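Who Gets the Egg Room

Posted in Opinion – 9 comments

Quick one this month, I have a delivery at four and the van needs loading.

Gellcombe is putting an arm in the packing room. One arm, on a table, moving eggs between a tray and a clear plastic box. If you read the village page you'd think they were bulldozing the place. If you read the Grirero newsletter you'd think everybody in there was about to be promoted. I packed eggs at Gellcombe for two winters before I got the van, and neither one sounds like that room to me.

The job, for those who haven't done it

You stand. You pick up an egg, you look at it, you put it down someplace else. On a slow shift that was 1,737 eggs for me, I wrote the number on my glove once. Cold hands till ten. Then your neck. Your fingers learn the weight of a good one and you stop looking so hard, and that's when a hairline crack gets past you and a cafe calls to complain.

It's dull work. I won't dress it up. But it's dull work with people in it. Sioned Gwilliam taught me to candle at that bench and also how to fill in a tax form. The new girl got talked through a breakup over 400 dozen. You can do that while you pack. Can't do it while you're minding a screen, or not the same way, and minding is what the new job sheet says. "Cell attendant." Same hourly rate as packer, I checked.

What changes

Pace, first. A person slows down after lunch and the whole room slows with them, everyone knows it, nobody minds. With a machine the pace gets set in an office. Gellcombe says 800 an hour is the target down the road. Fine. Who fills the trays at 800 an hour? Who takes the full boxes off? That's lifting, and it's the lifting that wrecked my back, not the eggs.

Second, blame. When I broke one I wiped it up and said sorry. When the arm breaks one there will be a form, and the attendant's name goes on the form. I have seen this at Plavby with the labeler. Labels went on crooked all December and it was the girls on the line who got spoken to.

Third, and I think this is the big one – who gets asked. Lowri Gwynne has been in that room longer than the roof has. She can tell you which trays stick and which hens lay thin in the heat. As of this morning she hasn't been asked one thing. She found out about the arm from the newsletter, same as me.

I'm not against it. Watch it over a single egg and it's kind of lovely, all those black joints and screws bent over somthing you could crush with a thumb. Somebody worked hard on that. I'd just like the same care spent on the people standing next to it.

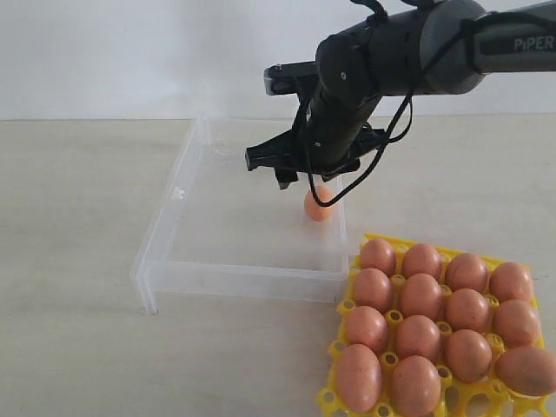 Brown eggs, clear box, the same two fingers in both.
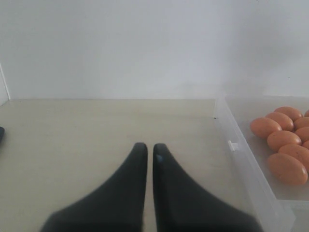
What I'd ask for

Not much. Put the packers in the room when the speed gets decided. Pay the attendant more than the packer, it's a harder job if you do it right. No names on the breakage form for the first season. Two to a shift, always, even when the numbers say one will do, so there's someone to talk to and someone there if a sleeve gets caught.

And a stool. Ruddock put stools in when they got their grader and it cost them next to nothing, and people stayed. Gellcombe had the arm delivered before it had anywhere to sit down.

There's a meeting in the canteen before the early shift, 6 a.m., tea provided. If you pack there, go. If you used to, come anyway, I'll be the one by the door with the van runing.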